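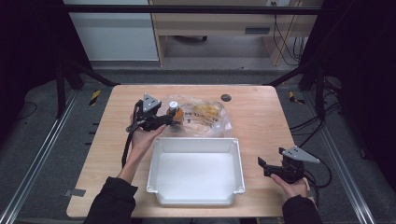

Workshop notebook, casting bench
May 4, 2024

Second go at the pigmented plaster for the Gatti tiles. The colour is meant to be a soft grey. The first batch came up the colour of a wet possum, so we are calling it a learning experience and putting it behind the door.

Mix as poured: 900 g plaster, water by the usual ratio, pigment pre-soaked overnight in a jam jar with the lid on. (The lid matters. Ask the carpet.) Sifted in slowly, left to slake, then stirred by hand. The drill paddle is quicker but whips in enough air to make an Aero bar.

Release agent: Silaston on moulds one to three, plain soft soap on the fourth for comparison. Tahmineh Karimi reckons soap has been doing this job for a few centuries and doesn't come with a courier fee. I said we should test it fairly. I then gave the soap the ugliest mould, so perhaps we didn't.

Demoulded at 46 minutes. Should have been 50, but I got impatient and lost a corner off tile two. Entirely my fault, recorded here so it can be quoted back at me.

Results:
Tile 1, clean edges, slight bloom on the face.
Tile 2, see above re corner. Colour good.
Tile 3, pinholes along one side, probably where I stopped tapping to answer the phone.
Tile 4 (soap), annoyingly the best of the lot.

Colour still drifts as it dries. Wrapped one tile in damp cloth and left the rest on the rack to see whether slower drying evens it out. Rokura's data sheet says the pigment is "stable in all gypsum systems", a sentence I would like to have framed.

Pladia want a price for the full wall, which comes to 2,781 tiles by their drawing. At the present rate of one good tile in four I'll be finished at about the same time as the sun. Told them November and hung up before they could sound pleased.

To do:
Weigh all four again once dry.
Try the pigment at half strength, same soak.
Soap on a decent mould this time.
Order more plaster. The open bag has gone lumpy down one side and I don't trust it.
Find out who has the good spatula. Tahmineh says not her. Noted.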